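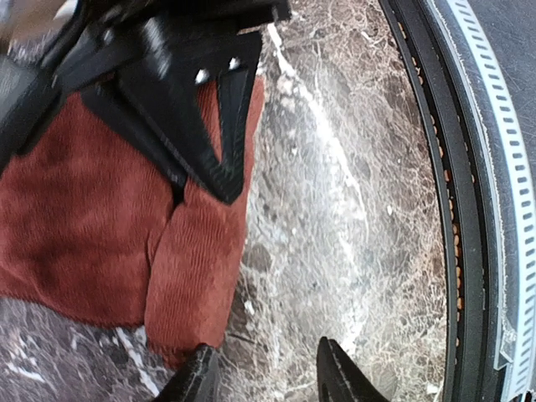
Plestuneo Towel, Rust

Plestuneo is the plain towel in the Sesitz household range. It comes in one size and one color, a rust red that looks more like brick in strong light and more like brown in the folds. We keep it in stock through the whole year. Item number 3020.

The towel is sold as a single piece or in a pack of 6. Each piece weighs 498 grams. A care label is sewn into the edge, and we ask you to leave it on, as our shop needs it for an exchange.

Many customers have a mixed pile at home, with children's prints, dots and stripes collected over the years. A plain dark towel goes well next to these, and you find it quickly when the pile has not been sorted yet.
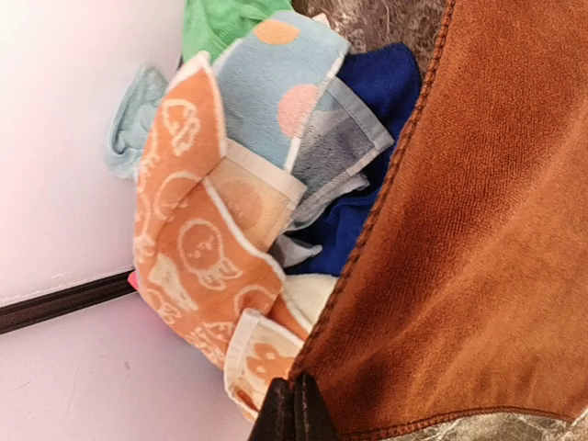
Can I wash it together with my light towels?

Please wash it alone for the first two times. After this you can put it with other colors, but white towels should stay separate.

Do not use fabric softener. It makes the surface smooth and the towel takes up less water.

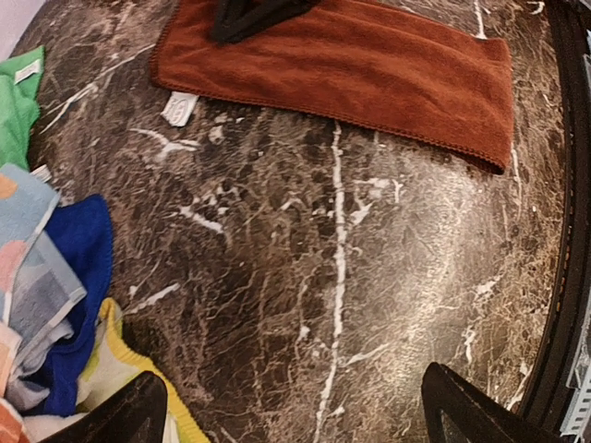 Folding and storage

Lay the towel flat on a counter or table and smooth it with your hand. Fold it once along the length and once more the same way, so that you get a long strip. For a shelf, fold this strip again to the middle. The thick side of the fold should look to the front, then the stack stays straight.

For a drawer, we recommend rolling from the short end. Our Manalo basket takes up to 14 rolled towels. The smaller Brelex box is made for hand towels and is too narrow for this size.

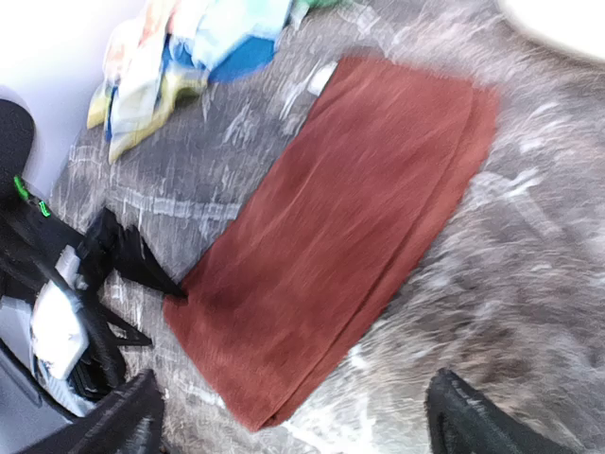 Text: Glenys Hoani, Sesitz product care
Updated Aug 13, 2021

I use this towel at home since May and I would like to add a few notes to the product text. The color stayed even after many washes. On the line it needs more time than a thin kitchen cloth, so I hang it by the short side and turn it once. Small threads at the edge can be cut with scissors, please do not pull them.

Returns are accepted for unwashed towels with the label attached.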